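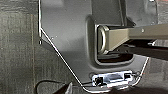 Figure 1. Wrist view, panel task. Dark grey moulded panel with the recessed opening and square tube, panel lying over carpet.

3.2 Teaching by hand and by remote control

Two ways of showing the task were compared. In the first (hand-led) the operator holds the arm near the wrist and moves it through the motion, arm in slack mode, joint positions logged. In the second (remote) the operator sits at the desk with the Koltton handset and works from the wrist view plus a head view on a second screen. Same start pose for both. Same gripper, same fingers.

Panel task first. Goal: bring the fingertip to the rim of the opening, follow the rim, stop at the tube, back off. No grasp. We picked it because contact is light and mistakes show up early in the log. The rim is bevelled so a path that is slightly off tends to slide in or out, and the policy has to learn the correction as well as the path. Loose wires low down on the panel were treated as a keep-out area. Touching them ended the demonstration and it was thrown away.

Each operator gave 70 demonstrations per method. Operators: Amin, Sundaram, Nepia. Pai did the relabelling and took no part in the teaching, so that labels were not made by someone who remembered the run. Breaks as needed. Hand-led runs were shorter but the hand gets in the way of the wrist view now and then; those stretches were masked, see 3.4. Remote runs were slower, with more stopping and starting near the tube, where depth is hard to judge from one small camera. Dark recess does not help. Nepia asked for a lamp after the first block and we said no, to keep conditions teh same across operators.

Pauses longer than 2 seconds were cut from both sets. We are aware this throws away something, a pause before contact is often where the operator is deciding. Kept in the raw release.

3.3 Shelf task
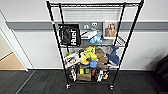

Figure 2. Head view, shelf task. Wire shelving on front casters; soft toys and packaged items on the lower shelves.

Second task is picking from a full shelf. The operator calls out one item, then shows the reach, grasp and withdrawal. Plush toys mostly: the yellow one, the blue shark, the brown one. Soft things forgive a poor grasp, boxes do not, so results are given apart. Items standing behind the wire rail on the bottom shelf were left out of the hand-led set, there is no room for the operator's arm and the robot's together down there. Remote only for those.

The shelf was not tidied between runs. An item went back on the shelf it came from, not to a marked spot, and neighbours were left where they had shifted to. Hema Reddy argued for fixed positions and the first 7 runs were done that way; they are excluded from the tables.

One problem came up in both methods. Operators look at the whole shelf before reaching, the policy only gets the head view at the moment of the call. For partly hidden items this matters. We added a short look-round at the start of each remote run (head pan left, right, centre) and stored it with the demonstration. For hand-led runs it was played back automaticaly before the arm went slack.

Logs from both tasks were written with Suvarna, at a common clock, and split by operator for training. The split by method comes in section 4.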